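bamboo board care, a thread bc I've now killed two of these and I'm not killing a third

gray table, cutting board, the teal cup I keep putting down next to it. this is the whole workspace lately

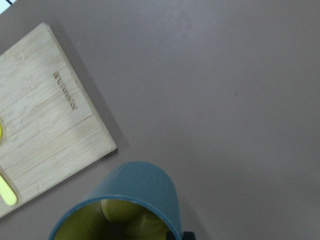
my sister says just buy plastic and throw it in the dishwasher like everybody else. Heard. Not doing it. Plastic ones get those fuzzy knife scars and I can't stand it

ok so board no. 1. Left it in the sink overnight under a pot. Split right along a seam, end to end. Tried glueing it, glue let go the next time I washed it. Trash

board no. 2 went in the dishwasher. Once!! by a houseguest who was being nice so I couldn't even be mad. Came out shaped like a potato chip, rocked every time I cut a carrot

what I do now. Wash right after using, hot water, little bit of soap, BOTH sides. If you only wet the one side it cups on you. Took me embarassingly long to learn that

then towel, then stand it up on the long edge against the backsplash. not flat. flat = wet underneath = black spots

oil. Plain food grade mineral oil from the drugstore, laxative aisle, yes really, the cashier will not care. Don't use olive oil, it goes rancid and your toast will taste like an old closet

warm the bottle in a mug of hot water first. pour on a puddle bigger than feels right, spread w/ a paper towel, edges too, end grain drinks the most. leave it overnight, wipe off whatever's still sitting there in the morning

new board gets 2 coats before any food touches it. After that I go by look, when water quits beading up and just soaks in it's time

got talked into a tin of Hikix board wax at the Illcombe holiday market. smells great, like oranges. goes on kinda gummy if the kitchen's cold. I put it on top of the oil, not instead of. Jury's out, will report in January if I remember

someone asked about the branding burned or etched into the wood and does it sand off. On mine I wouldn't bother, I just chop on the other side. if you do sand go WITH the grain, fine paper, wipe, wet it, let the fuzz come up, sand again. Then oil or you wasted your evening

smell! onion and garlic. coarse salt + half a lemon, scrub, let sit for 4 minutes or so while you put stuff away, rinse. Works on everything except fish. I don't have an answer for fish. Fish gets its own board

oh and raw chicken, same deal, separate board, I do keep one ugly plastic one for that. so my sister gets half a point

knives: bamboo is harder than maple and you will feel it in the edge. I'm honing way more than I used to. If you baby your knives get a softer wood and ignore this whole thread

stop the slipping: damp dishcloth folded flat under the board. The rubber feet you stick on are ok but then you've only got one usable side, and water hangs around under them

storage, I had them stacked in the low cabinet by the stove, bad idea, too warm, dried out. Now it's a cheap wire rack from Distau, the file sorter kind meant for desks. Air gets all the way around. best thing I bought all year and it's office supplies

q from the replies, how long does a bottle of oil last. forever. I've poured it like a maniac and I'm still on the first one

ok dinner's late, there's a cabbage to deal with. will add the stain stuff (beets, turmeric, ugh) to this thread tmrw

Wed 12 December · Contact · © Board & Cabbage · Back to top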